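Kandthorpe Recreation Center

The Kandthorpe Recreation Center is a public sports and leisure facility in Kandthorpe, in the Truria district. It is run by the district parks department and consists of an indoor pool, a single ice sheet, a gymnasium and an outdoor trail network that starts behind the north parking lot. The building is open to residents and nonresidents, with separate fee schedules for each.

History

The site was first used as an open-air swimming basin fed by the Farouk Reservoir. The basin had no filtration plant and was drained each fall. A bond measure paid for the present building, designed by the architect Siham Karaki, who placed the pool hall and the rink on opposite sides of a shared plant room. Heat removed from the ice slab is passed through an exchanger and used to warm the pool water and the shower supply.

The original roof over the pool hall was replaced after corrosion was found in the hangers of the suspended ceiling. The hall was closed for one season, and swim programs were moved to school pools in the district. The ice sheet stayed in use during the work.

Facilities

The main pool has six lanes and a movable bulkhead, which allows the shallow end to be closed off for lessons. Water depth at the deep end permits starts from blocks but not springboard diving. Deck seating is provided for 92 spectators.

The rink is used for public skating, youth hockey and curling. Fixed bleachers on the east side seat 800. In the warmer months the ice is taken out and the slab is covered with sport tile for roller skating and indoor soccer.

The gymnasium holds one full-size basketball court, which can be divided by a curtain into two cross courts. A raised walking track runs around the upper level. Runners and walkers use separate lanes, and the direction of travel is reversed at noon.
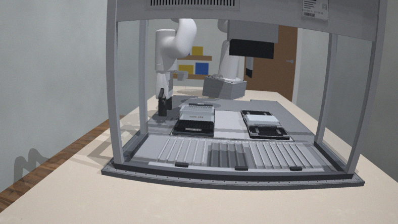
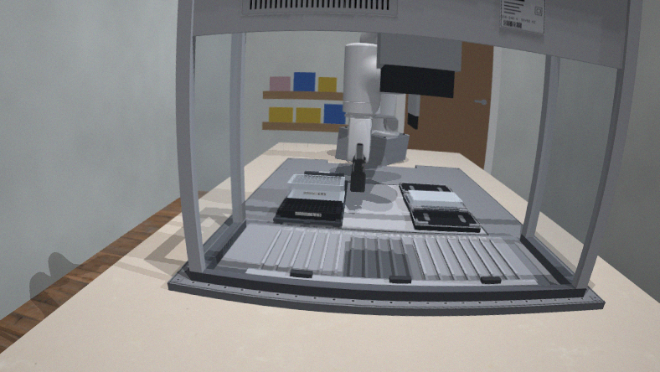
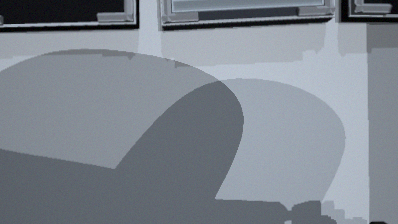 Kandthorpe, December

Trails

The trail network is known locally as the Prunum Loops, after the creek that crosses it. The inner loop is paved and lit until 10 p.m. The outer loops have a packed gravel surface and are groomed for cross-country skiing when snow depth allows. Dogs are permitted on the outer loops only, and not while the ski tracks are set.

Programs and admission

Admission is sold by single visit, punch card or annual pass. The annual pass covers the pool, track and open gym periods – skate rental and instruction are charged separately. At the last published count, 3181 annual passes were in force. Group bookings are limited to 64 people per session in the pool hall.

The swim lesson program is directed by Ziad Chidiac, a former coach of the district swim team. Lessons are arranged by skill level, and children under seven must have an adult in the water at the first two levels.

See also

Farouk Reservoir
Truria district parks
Prunum Creek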